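Borau review of biotech deal announcements: progress report to Nic Giolla

Prepared by Tadhg Hennessy, Curkwood
6 Jun 2024

Where we are

We said in the grant application that by this point we would be able to tell you whether small listed drug companies get the money they say they are going to get. We can't yet. We can tell you a fair amount about how the announcements are worded and something about how often the wording matches the accounts. The rest of this report is an attempt to keep those two things apart, since the first is easy to mistake for the second and I have seen a few drafts from our own side that did.

The collecting is finished. We hold 3653 announcements of licences, collaborations, options and takeover approaches. Of these, 1489 name a sum of money that a reader could in principle check later. The others speak of "undisclosed terms", "customary payments" or a "potentially significant" share of sales, and I don't think any method will get a number out of them. Ovidiu Onu would like to try estimating the missing sums from deals of a similar kind. I have asked him to leave it. The deals that give a figure are likely to be the ones with a figure worth giving, and guessing the rest from them would flatter the whole set.

Matching each announcement to what the company later reported is the slow part. It was always going to be, and the timetable we gave you was too hopeful. Companies merge, change their name, move their year end or fold the payment into a line called other income. Where we can't find the money we record that we can't find it. We don't record that it was never paid. The difference has caused more argument in our meetings than any other point. 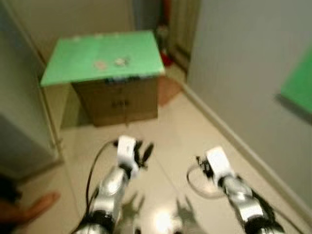
What we have looked at so far

The first batch deals with headline values. A typical announcement says a deal is "worth up to" a large sum. Most of that sum depends on a drug passing trials, being approved and then selling well, and the part paid on signing is often left to the fourth or fifth paragraph, or to a footnote. Everybody in the trade knows this. What we wanted to find out was whether the share price on the day behaves as if everybody knows it.

My reading of the batch is that it mostly does, which is a duller answer than the one we hoped for. Deals with a big headline and a small first payment do move the price, but a good part of the rise has usually gone again by the time the next results come out. Zdislava Kolář reads the same figures more boldly. She thinks the fading is itself the finding, and that private holders who buy on the day of the news are the ones paying for it. She may be right. We have no record of who bought, only of what the price did, so I have kept her wording out of the summary for now and put it in the notes.

The second batch is about takeover talk. These are the cases where a newspaper or a trade site says a company has hired advisers or has had an approach. The price jumps, the company says it doesn't comment on rumour, and then either a bid turns up or it doesn't. We had planned to report what share of such stories end in a bid. I am now doubtful that we should give one figure. A story that ends in a bid gets written about again and is easy to find. A story that goes nowhere is often changed quietly or drops off the site. Our list is bound to hold too many of the first kind, and I can't say how many too many.

Nabila Gaber has been working through archived copies of the trade sites to fill the gap. She has found stories we missed, nearly all of them about bids that never came. Until she has been through the older pages any rate we gave you would be too high, and once out it would be repeated without the warning. 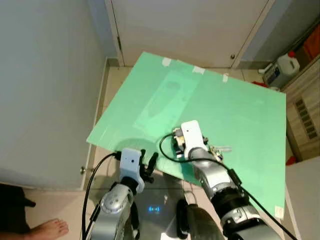
There is also the question of what to do with companies that were already falling before the rumour. A firm whose shares have lost a great deal over the year will show a handsome percentage rise on very little money. If you measure from the day before, the rumour looks like a triumph. If you measure from the start of the year, the holders are still well down. We now show both, side by side, and the charts have become harder to read as a result. I would sooner have that than a clean chart that depends on where somebody chose to start it.

The Prarutholm case

You asked for one worked case in some detail, and we agreed on Prarutholm. I have some reservations about the choice. It is a company with one drug in late trials, a partner paying part of the cost and a habit of issuing a notice whenever the two of them meet. That makes it good to write about and perhaps not very like the others.

Its notices describe the partnership as fully funded. The accounts say the partner pays for the current trial and has the right to walk away at the end of it. Both statements can be true together, depending on how long you think "fully" lasts. Saoirse Gallagher wrote to the company in December to ask which costs were covered after the trial ends. She had a polite reply pointing her to the notices. She wrote again, quoting the page in the accounts, and has not had an answer to that one.

We have drawn nothing from the silence. Small companies have few staff and an outside firm handles their post. I only mention it because the draft case study leaned on it rather heavily, and I have taken those lines out. What remains is a table of what was announced and what was received. The first column is longer than the second. Some of that gap is simply time, as several of the payments are not yet due.
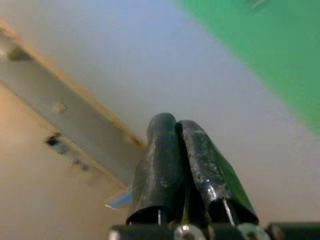

Gripper fingers in close-up

How far the data can be trusted

Each announcement is read by 2 people, who mark it separately and don't see each other's sheet. They disagree more than I would like on one question, which is whether a payment is conditional. The sheet offered 5 answers to that question, and the middle ones turned out to mean much the same thing to anyone who hadn't written them. We have cut the sheet down and are going back over the early announcements with the shorter version. It is dull work and it will cost us several weeks that the timetable doesn't have.

I should be plain about the software as well. The application made a good deal of a program that would pull the sums out of the text by itself. It does well on announcements laid out in the usual way. On the others it picks up trial sizes, dates and on one occasion a telephone number, and gives each of them with the same confidence. We use it to sort the pile and have stopped using it to fill in the table. If you have described the project to your own board as automated, please correct that.

Outside interest has been warm and I am wary of it. Two investment newsletters have asked for early figures. Both wanted the takeover rate, the very number I trust least. We said no to each.

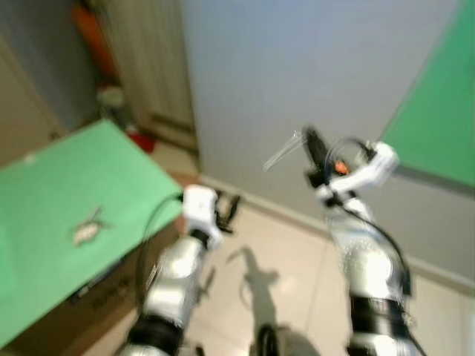

On sharing before the end of the grant more generally, I would ask you to hold the line with us. Our agreement lets either side publish interim results with the other's consent. Nothing in this report has been checked to the standard I would want for that, and the headline value figures will shift once the second reading is finished. They may shift very little. I would still rather find out first.

Money and time

Spending is under budget, but please don't take comfort from it. We are under because the second reading started late, and the bill for it will fall in the next period. The cost of price data has gone up and the supplier would not fix it for the length of the grant. I have moved money from travel to cover the rise. No change to the total is asked for.

On time we are behind. The matching will take longer than planned, and I don't believe the extra readers Ovidiu has suggested would speed it up much, given that each new reader has to be trained and then checked. My preference is to drop the planned section on drug royalties, which was thin to begin with, and keep the date of the final report. The other choice is to keep the section and ask you for more time. Zdislava favours the second and has written a short case for it, attached.

Decisions we need from you

Whether to drop the royalties section or extend the grant.

Whether Prarutholm should stay as the worked case or be joined by a second company chosen by lot from the list. I would like the second company, even if it turns out to have nothing much to show.

Whether you are content for us to report the takeover stories without a single overall rate. If your board needs one, I would want the wording of the warning agreed before they see the number.

Attached: reading sheet, old and new versions; Prarutholm table; note from Z. Kolář on royalties; spending to date.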